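The Man Who Signed for the Insulin

Analyn Layug has read the Aststead file more times than the people who built it. She would like you to know that it is badly stapled.

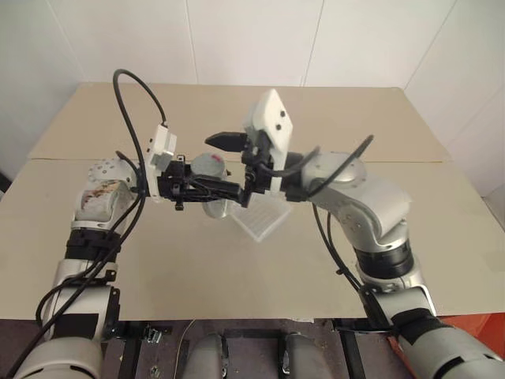 The file concerns Ottmar Reinholz, a retired pharmacist who went to bed one December night in the house he shared with his sister-in-law and was found dead the next morning by the man who came to fix the boiler. The county ruled it natural causes. He was an old man with a bad heart, it was cold, and the boiler had been out. The ruling stood for 16 years.

"People ask me what made it suspicious," Layug says. "Everything made it suspicious. He was a diabetic who didn't take insulin, and there was insulin in his refrigerator. It was next to the mustard. A deputy wrote that down, the mustard too, and then he went to lunch."

Layug was a records clerk in the Kellby courthouse before she wrote a book about the case, and she still talks like someone waiting for you to find your receipt. We met at a diner across from the old building. She ordered pie and sent back the fork.

The insulin had been picked up two towns over, at a drugstore in Burent, by someone who signed "O. Reinholz." Handwriting was never compared. Layug found the slip in a box marked Parking, where it had been sitting between a disputed meter ticket and another disputed meter ticket from the same driver.

"I wish I could tell you I had a hunch," she says. "I was looking for the parking tickets."

The signature was tidy. Reinholz, by every account, wrote like a pharmacist of his generation, and his grocery lists had to be read aloud to his family by Reinholz. Layug put the slip next to a birthday card he had sent a neighbor. She says it took her as long to see the problem as it took to put her glasses on.

The sister-in-law, Solange Paquette, had already told investigators that she had never been to Burent. She had also told them that the pie there was overrated. Both statements are on the same page of the same interview.

"They asked her one follow-up question," Layug says. "It was whether she wanted more coffee."

Paquette stood to inherit the house, which needed a boiler, and 400 shares in a company that made awnings. Layug has been scolded by readers for lingering on the awnings. She lingers anyway. The shares were worth less than the funeral, and she thinks that fact kept the case closed longer than any bad police work did. "Everybody was looking for a sensible motive. I worked in a courthouse. I saw two brothers go to trial over a canoe."

It was Pacita Dagdag, Reinholz's home nurse, who gave the case its second life. She had gone back to Cabanatuan a few weeks after the death and had never been interviewed, on the grounds that she was hard to reach. Layug reached her by telephone on the second try. The first try was a wrong number, a very nice dentist.

Dagdag remembered the refrigerator perfectly, having cleaned it the afternoon before he died. She remembered 3 eggs, half a ham and the mustard. She remembered no insulin, and she had been wondering for years when somebody would call.

"She'd kept her notebook," Layug says. "Blood sugar, bedtime, what he complained about. He complained about the ham."

The notebook went to Genalyn Evangelista, then new in the prosecutor's office and, by Layug's telling, the first person there to return a phone message before the end of the business day. Evangelista had the handwriting examined. She also had the boiler man brought back in, and he mentioned that the cover had been taken off and a wire pulled loose before he ever touched it. He had said so at the time, he told her. It was on his invoice.

Paquette pleaded guilty to manslaughter the following spring. She was sentenced to 30 months, a number Layug repeats without any change in her face. Her lawyers stressed her age and her long service to the church rummage sale.

Did that seem light? Layug eats some pie before answering.

"I got more mail about the sentence than about him," she says. "I'd like more mail about him. He taught half that street to play cribbage. He cheated, but he taught them."

She is working on another book now, and won't discuss it except to say that it involves a feed store and that the filing is much better. The county has since asked whether she would come back part time and put the old boxes in order. She quoted them a rate. They are hard to reach.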